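Why Does a Paper Cup Have a Rolled Rim?

By Javiera Medina
Everyday Things, for readers in grades 3 to 5

Pick up a paper cup and run your finger along the top. The edge is thick and round. It feels different from the edge of a sheet of paper, but both can be made from the same kind of stuff.

A cup starts out flat. A machine cuts a curved piece of heavy paper, a little like a slice of a big ring. The piece is wrapped around until its two ends meet, and the ends are sealed together. The line where they meet is called the seam. Then a round bottom is pushed in and sealed too.

Last comes the rim. The top edge is curled outward and down until it makes a tiny tube all the way around the cup.

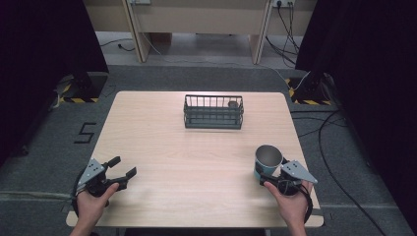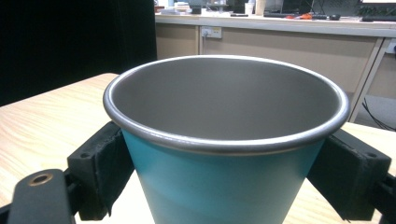 The curl does a few jobs. A flat sheet of paper bends easily, but a rolled one is much harder to bend. Try it with a page from an old notebook. Lay it across two books and put a coin in the middle. Now roll the page up tight, tape it, and try again. The rim works in the same way. It helps the mouth of the cup stay round when you squeeze the sides.

The rim is also kinder to your lips than a cut edge, and it gives a lid something to snap onto.

Most paper cups are wider at the top than at the bottom. This shape is called a taper. Tapered cups fit inside each other, so a tall stack takes up little space in a cupboard.

Paper soaks up water, so cups for drinks need a thin coating on the inside. Many have a layer of plastic. Some older cups were coated with wax.

Try this: ask a grown-up for a used paper cup, rinsed and dried. Find the seam. Then slowly unroll a bit of the rim with your fingernail and squeeze the cup again. Does the top bend more easily now?

Words to know
Rim: the top edge of a cup
Seam: the line where two edges are joined
Taper: to get narrower toward one end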